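Sinetti at Illbridge: People Wanted for Table Clearing and Packing, Part-Time
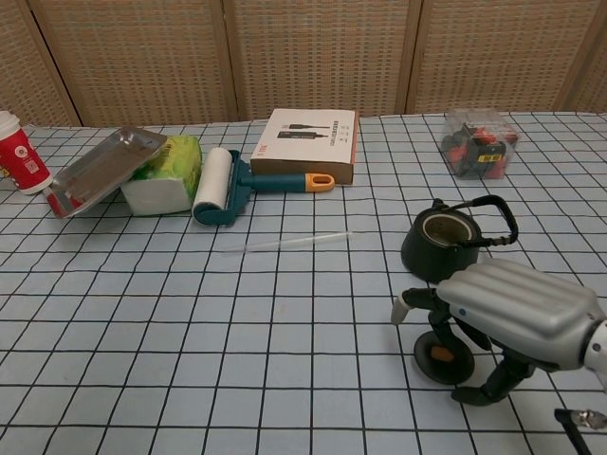 Usha Shenoy

We are looking for people who like to put things in order. The work is simple to explain and not so simple to do well: you receive a table with mixed small things on it, and you clear it, sort what was there, and pack it in such a way that the next person can find each thing without asking.

Sinetti is a small service which clears and packs tables, desks, drawers and shelves for people who are moving, for offices which are closing a floor, and for families who have to empty a home. I started it in the spare room of my apartment. Now we have a proper workroom at Illbridge, on the second floor of the old MacBrayne building, and our regular clients give us more work than our present group can finish in the week.

What the work looks like

Most people think of packing as furniture and big boxes. For us it is mostly the small things. The practice table by the room divider is a good example of the level we start with: a paper cup with its lid, a steel tray, a soft pack of tissues, a lint roller, a cardboard product box with cables printed on the top. Each of these things belongs to another place in a home or office, and each has to be handled in its own way.

A steel tray is flat and hard, so it goes low and against the side of the carton. A soft pack of tissues must not go below it. A lint roller has a sticky side, and if the paper roll is open it will take up dust and hair from everything near it, so it gets a sleeve of clean paper before you pack it. A paper cup with a lid you always lift straight up, with one hand on the cup and not on the lid, until you know if there is anything inside. A product box you open and check. Very often the box does not contain what is printed on it, and the client will be looking for a cable at the new address and will find a stapler.

The checkered tablecloth on the practice table is also part of how we teach. We ask new people to lay things down along the lines of the cloth while they sort, with the handles to the same side. It looks a little strict in the beginning. After some shifts you will do it without the lines.

Your tasks

You will clear tables and desks, in our workroom and at the client's place.

You will sort things into the groups which the client has chosen. These are not always the groups that you or I would choose. One client wanted everything by color, and we did it by color.

You will wrap, fill and close cartons, and write the labels by hand in clear capital letters.

You will write the packing list for each carton. The list says what is inside, in everyday words. "Kitchen, various" is not accepted as a line on a packing list.

You will wipe the surfaces when they are free, fold the cloths and leave the place in the state which was agreed with the client.

At the end of a shift you will fill the supply shelf again with paper, tape, sleeves, marker pens and flat cartons.

Please note that we do not throw anything away. Empty packages, old cups, broken pens and single socks go into a carton marked ASK, and the client decides. This rule has no exceptions, also when the thing is clearly trash in your eyes. In November a colleague saved a very dirty envelope in this way, and inside was the only copy of a letter from the client's grandmother.

Who we are looking for

You do not need experience in moving or cleaning. Some of our best packers worked before in a library, in a pharmacy and in a school kitchen. More important for us are the following points.

You are patient with small objects and you can do the last table of the day with the same care as the first one.

You can read and write English well enough for labels and lists. Perfect grammar is not required. English is my third language and I make mistakes also, but my labels can be read from the door.

You can stand for most of a shift, with pauses. We have high stools, and the tables in the workroom can be used sitting. If you need another arrangement, please write it in your application and we will see together what is possible.

You can lift a carton of books to table height. If you cannot do this, you can still apply for the workroom positions, where the lifting is done by somebody else. Please say it openly. It is not a reason for refusal.

You are discreet. On people's tables there are medicines, bills, letters and photographs. We do not read what we pack, we do not take pictures in the homes of clients, and we do not talk about it at home in the evening.

You are at least 18 years old.

What we offer

The positions are part-time, with shifts of four hours in the morning or in the afternoon. Most people do three shifts in a week, and some do five. We make the plan two weeks before, and we try to keep it. If a client cancels a shift with less than one day of notice, you receive the full pay for it.

The training is paid from the first hour. It takes four shifts. In the first one you only sort, in the second you sort and wrap, in the third you write lists, and in the fourth you do one complete table from beginning to end while an experienced packer is sitting next to you and says nothing unless you ask. Afterwards you look at the closed carton together and she opens it as if she was the client.

Travel to clients is paid, and the time on the way counts as working time. We give you an apron, cotton gloves and a box cutter with a safety blade. Please bring your own closed shoes.

There is coffee and tea in the workroom, and a table by the window which is only for eating. It is the one table that we do not practice on.

About Honduvness

From this spring we also do the packing for Honduvness, the lending store for household things. Their stock has 2,006 entries on the list, from cake forms to sewing boxes, and everything which comes back has to be checked, cleaned and packed again for the next borrower. For this we need two people who prefer to have a fixed place and a fixed rhythm. The work is less varied than at the clients' homes but quieter, and there is no travel. A returned set often has one part missing, so you should enjoy checking a list line by line. If this sounds better for you than the regular position, please write "Honduvness" at the top of your application.

How to apply

Please send us a short letter, one page is enough, and tell us:

your name and how we can reach you

which shifts you can do, morning or afternoon, and how many in a week

what work you did before, paid or unpaid

if there is something we should know about lifting or standing

Then please add one small exercise. Choose a table, a desk or a kitchen drawer in your own home, and write a packing list for it as if you would pack it tomorrow. Write down what is there and in which order you would put it in the carton. Do not tidy up before. We do not judge how your drawer looks, mine is terrible. We want to see how you name things, and if you think of the soft and the hard, the heavy and the light, the things which can leak.

You do not need to send a photo of yourself or a certificate. Letters by hand are welcome, and you can also put them in the box at the Illbridge entrance with the name Sinetti on it. If you write by email, please put the text directly in the message.

What happens after

I read all the letters myself. For the last call we received 97 letters, so please give me a little time. Everybody will get an answer, also when the answer is no.

If your letter fits, we invite you for a trial of 80 minutes in the workroom, which is paid too. You will get one table similar to the one at the top of this page, one carton, paper, tape and a marker pen. There is no trick in it. You may ask questions as much as you want, and we are in fact happy when people ask what the client needs first and what can stay closed for some weeks. Speed is not measured in the trial. After it we sit down for a short talk, and you can say if the work is something for you.

Please do not come to the workroom without an appointment, as we are often out with clients and the door is then locked. The stairs have a handrail on both sides, and the elevator is behind the bicycle stand.

Letters which arrive after we have filled the positions will be kept for the next call, if you agree with this. Write one sentence about it, yes or no.

Usha Shenoy
Sinetti, MacBrayne building, second floor, Illbridge
Published 19/04/2025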